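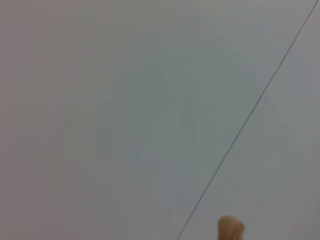
Mas o cinzento não é uma cor, pois não? A pergunta veio de uma aluna da última fila, numa turma da noite, quando eu já tinha falado vinte minutos seguidos sobre tintas. É uma ausência, insistiu ela, é o que fica quando se tira a cor às coisas. Eu tinha o giz na mão e fiquei calado um bom bocado.

CAPÍTULO 4
Os cinzentos e as suas temperaturas

Gosto de começar este capítulo por aquela pergunta porque foi ela que me obrigou a reescrevê-lo. Na primeira versão do manual, os cinzentos ocupavam página e meia, encaixados entre o círculo cromático e as tintas de parede, e eu despachava o assunto com a receita do costume: preto mais branco, agita-se, está feito. Ora, quem já pintou uma sala de cinzento sabe que não está nada feito! Compra-se uma lata que na loja parecia neutra, dá-se a primeira demão e no dia seguinte a parede está lilás. Ou esverdeada. Ou, no meu caso (um corredor comprido, virado a norte, de que ainda hoje me envergonho), de um azul de enfermaria que resistiu a três candeeiros diferentes.

Neste capítulo vamos tratar os cinzentos como cores de pleno direito. Vamos aprender a dar-lhes nome, a misturá-los e a prever o que fazem quando lhes mudamos a luz ou a vizinhança. Se saltou o capítulo 3, volte lá um instante e leia pelo menos a secção sobre complementares – vou precisar dela já a seguir.

4.1 O que quer dizer "neutro"

Em rigor, um cinzento é neutro quando reflete mais ou menos por igual todos os comprimentos de onda da luz visível. Reflete muita luz e chamamos-lhe branco, reflete pouca e chamamos-lhe preto, e tudo o que fica pelo meio é cinzento. No papel é simples. Na prática, quase nenhum material se porta assim. O cimento puxa para o verde ou para o amarelo, conforme a areia. A ardósia tem azul. A cinza da lareira, que deu o nome à cor, é muitas vezes rosada quando a pomos ao lado de uma folha branca.

Chamamos subtom a essa inclinação ligeira. O subtom é aquilo que não se vê quando a cor está sozinha e que salta aos olhos mal lhe pomos outra ao pé. Um cinzento de subtom malva parece perfeitamente sossegado até lhe encostarmos um cinzento esverdeado, e então cada um empurra o outro para o seu lado: o malva fica mais malva, o verde fica mais verde. É o contraste simultâneo de que falámos no capítulo 2, e nos cinzentos nota-se mais do que em qualquer outra família, porque não há uma cor forte a distrair-nos.

Quando comecei a dar aulas usava o catálogo da Vokach, que na altura trazia 69 cinzentos. Recortava as amostras, tapava os nomes e pedia à turma que as separasse em quentes e frias. As discussões eram ferozes! Havia sempre uma amostra chamada Rutuner que metade da sala jurava ser quente e a outra metade jurava ser fria, e tinham todos razão, conforme o sítio da mesa onde a punham.

4.2 Quente e frio

Falar da temperatura de um cinzento é falar por comparação. Um cinzento só é quente em relação a outro que seja mais frio do que ele. Parece um preciosismo, mas poupa muitos desgostos. Se a sala tem chão de pinho amarelado, um cinzento que no catálogo passava por neutro vai parecer azul. Se o chão é de mosaico branco, o mesmíssimo cinzento pode parecer bege.

Para o que nos interessa, chamaremos quentes aos cinzentos que se inclinam para o vermelho, o laranja ou o amarelo, e frios aos que se inclinam para o azul. Os verdes e os malvas ficam na fronteira e dão mais trabalho. Um cinzento azeitona é quase sempre sentido como quente, um cinzento petróleo como frio, e entre os dois há uma zona em que cada pessoa decide por si. Eu próprio mudo de opinião entre a manhã e a tarde, e já deixei de lutar contra isso.

4.3 Misturar sem preto

Chegamos à parte de que mais gosto. Guarde o tubo de preto na gaveta, por favor, e não o tire de lá até ao fim do capítulo. Um cinzento feito de preto e branco serve para imprimir formulários, mas numa parede ou numa tela tende a ficar morto, e o preto da maior parte dos fabricantes já traz um subtom azulado que depois não conseguimos controlar.

Vamos antes misturar complementares. Azul-ultramarino e terra de siena queimada, com branco, dão uma gama enorme, do azul de chuva ao castanho de cartão molhado, e basta mexer na proporção. Verde-esmeralda e carmim dão cinzentos mais delicados, que viram para o malva quando o carmim ganha. Junte a segunda cor aos poucos, com a ponta da espátula. É muito fácil passar do ponto, e corrigir gasta o dobro da tinta (falo por experiência e com um avental que o prova).

Anote tudo. Uso para isto cadernos Duvness, de papel grosso, mas qualquer caderno que não ondule com a humidade serve. Ao lado de cada mancha escreva as cores, as partes de cada uma e a luz a que estava a trabalhar. A tinta acrílica escurece ao secar, por isso só vale a pena avaliar a mancha depois de seca.

4.4 A luz manda

Uma parede pintada de uma só cor nunca se vê de uma só cor. Perto da janela apanha o céu, ao fundo apanha o candeeiro, junto ao chão apanha o que o soalho devolve. Se houver uma cortina vermelha, haverá uma mancha rosada algures, de contornos moles, que ninguém pintou. O nosso cérebro desconta quase tudo isto e diz-nos "parede cinzenta", com muita confiança. Quem aprende a ver cor passa os primeiros meses a desaprender esse desconto.

A quantidade de luz também conta. Com 200 lux, que é o que encontro na minha sala ao serão, os cinzentos médios perdem o subtom e parecem todos primos. Com 2.000 lux, junto de uma janela bem exposta, a família desentende-se logo. Nunca escolha uma tinta só à noite!

Exercício de abertura

Prepare 15 cinzentos diferentes, todos sem preto, em retângulos de cartolina do tamanho de um postal. Deixe secar. Ordene-os do mais quente para o mais frio junto a uma janela, numere-os no verso e fotografe a fila. À noite, baralhe-os e volte a ordená-los à luz do candeeiro, sem espreitar os números.

Compare as duas ordens e escreva meia página sobre as trocas. Guarde os cartões numa caixa fechada, que voltamos a precisar deles no capítulo 6, quando juntarmos aos cinzentos a primeira cor saturada.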